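Posted March
By Tín Tôn

Section 5: Setting up listening points for a gallery

By now your Wellik base unit is charged and your recordings are loaded (if they aren't, go back to Section 4). Now comes the best part of the whole job, putting voices into the rooms! We did our first set at the Romville Tram Museum, and hearing an old conductor talk about the winter timetable while you stand next to the very ticket machine he used is something I still haven't gotten tired of.

Read the whole section once before you start. Plan on a quiet morning before opening.

Choosing the spots

1. Walk the gallery the way a visitor would, starting at the main door. Carry the floor plan and a pencil.

2. Mark every place where you naturally stop. Don't think too hard about it, just mark where your feet slow down.

3. Cross out any spot in a doorway, on a ramp, or within arm's reach of an open display. People stand still when they listen, and a line forms faster than you'd believe.

4. Match one recording to each spot that's left. If you have more recordings than spots, save the extras for a seasonal change. It's lovely for regulars to find something new.

Note: A good seat makes a good listening point. If the recording runs longer than two minutes, put it where people can sit down.

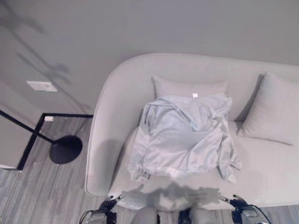 Loan Văn wrote in to ask whether two listening points can share one bench, because the Thân Gallery at Imutthorpe only has the one and the trustees want both the weavers' songs and the mill owner's letters in there. They can, as long as the points are at opposite ends and you use the single-ear handsets at both. With the open speakers you'll get a muddle in the middle.

Mounting the handset cradle

5. Hold the cradle at the height you want and check it from a standing position and from a chair. Someone using a wheelchair should be able to lift the handset without stretching.

6. Mark the screw holes with pencil. Use the paper template in the box; the one printed in the older booklet is slightly too small.

7. Drill and fit the cradle. On a listed wall, or any wall you aren't allowed to drill, use the weighted floor post and skip to step 9.

CAUTION: Never fix a cradle to a historic object, its plinth, or its case. I've seen it done with a showcase and the vibration worked the glass loose in its seal.

8. Feed the cable down through the trunking and press the cover on until it clicks all the way along.

9. Plug the cable into the numbered socket on the base unit and write that number on your floor plan right away. Not later. Later you'll be tracing cables on your knees.
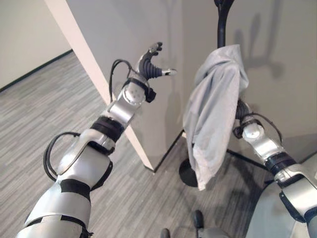
10. Hang the handset in its cradle and wait for the green light. If the light blinks, the point has power but no recording assigned to it.

11. On the base unit, open Points, choose the socket number, and pick your recording from the list. Press Save before you move to the next one.

12. Lift the handset. The recording should start from the beginning. Hang up halfway through, wait a moment, lift again, and make sure it has gone back to the start.

Setting the volume

This takes patience, but it makes such a difference, so please don't rush it.

13. Set every point to level 5.

14. Ask a friend to stand at the next point along and chat at a normal level while you listen. If you lose words, go up one step.

15. Come back when the gallery is open and do it again. Rooms full of coats and children sound nothing like empty ones!

CAUTION: Don't go over level 8 on single-ear handsets. Children hold them very tight to the ear.

Labels and transcripts

16. Put a label beside each cradle with the speaker's name, the year of the recording, and its length. Keep the type big.

17. Place a printed transcript in the side pocket. Many visitors like to read along, especially with strong accents, and for deaf visitors it's the only way in.

Note: The counter on the base unit adds one each time a handset is lifted. Once a point passes 1,000 lifts, swap the ear pad and check the cord where it enters the handset, as that's where ours wear first.

Before you close up the base unit, save a copy of your settings to the memory stick and keep it with the floor plan. Cleaning and daily checks are in Section 6.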